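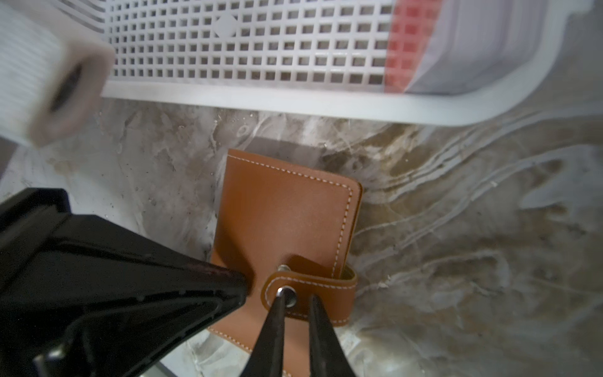

Page last changed: 2026-02-23

Minutes, Wovilcombe trade fair stand group
Present: Gwion Ruddock (chair), Siu-fong Ko (minutes)

1. The January minutes were agreed with no changes.

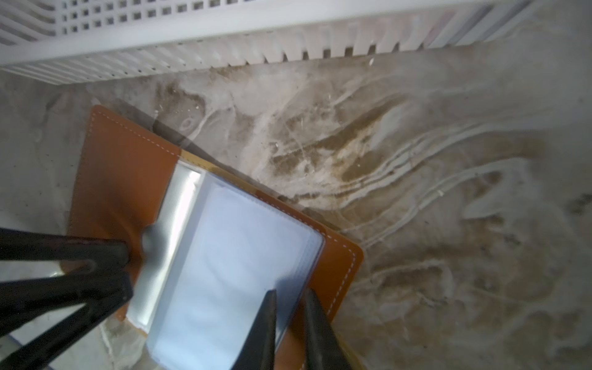
2. Stand 27 is confirmed. Gwion has asked Renaud to print the back wall again, as the blue came out too dark.
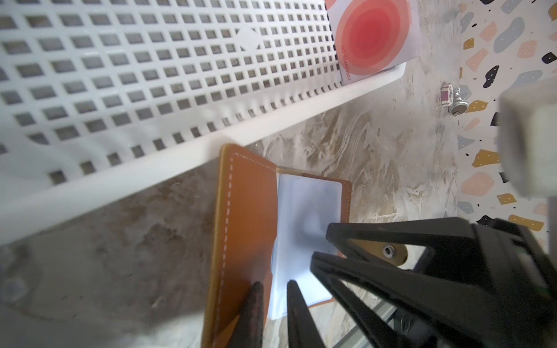
White basket, marble-patterned surface

3. Trovport will deliver the 12 brochure holders to the hall door only. Siu-fong will book a trolley. 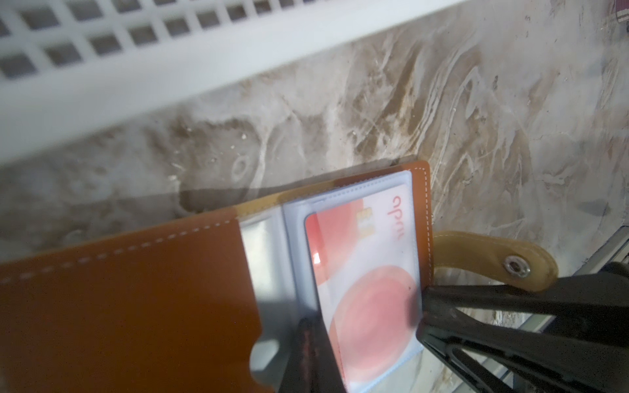 Any other business

Jirkov wishes to share our lighting. It was left open until the next meeting.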